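Recording a fridge task with a pair of hand-held grippers

Part 4 of the Penry build notes. Covers mounting the marker cubes, checking the fingers and recording the first usable set. Printing the bodies is in part 2; the arm itself is in part 6.

You will need
Two finished grippers with finger pads fitted
Two marker cubes, matte finish
Head camera on its strap
A mini fridge, or any box with a hinged door
2.5 mm hex key

Step 1. Fit the cubes
Seat each cube fully on its post before tightening. A quarter turn past snug is enough. If a cube rocks, shim the post with one layer of tape. Do not swap left and right after this point – the solver stores the offset for each hand separately.

Step 2. Check the fingers
Squeeze the trigger ten times and watch that both fingers meet on the center line. If one leads, loosen the linkage screw on that side and reset it. Wipe the pads with a damp cloth and let them dry. Ryota Ueda's revised linkage file (Gavmont folder, October) takes out most of the play.

Step 3. Set up the head camera
Tilt it down until both cubes stay in view with your arms half extended. Route the cord along the forearm and leave slack at the elbow.

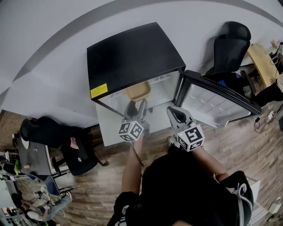
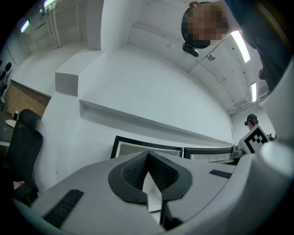 Step 4. Record
Start the head camera first, then left gripper, then right. Hold both cubes still for three seconds. Open the door, move the item, close the door, and hold still again. One take is one open-and-close cycle. Keep the wrists level near the door edge, where tracking drops out most often.

Step 5. Prune
Run the Fasell script with default settings. It rejects any take with a tracking gap longer than 10 frames. Our first set was 227 takes, of which 89 were rejected. Most of the bad ones had the right cube turned away from the head camera.

Known problems
Lamp flicker shows up as banding on the cube faces. Fix the shutter speed manually.
Solver fails at frame 1,363 on long files: split the file. Ayantu Tesfamariam is working on a patch.

Last edited November 2024 by Kazue Arai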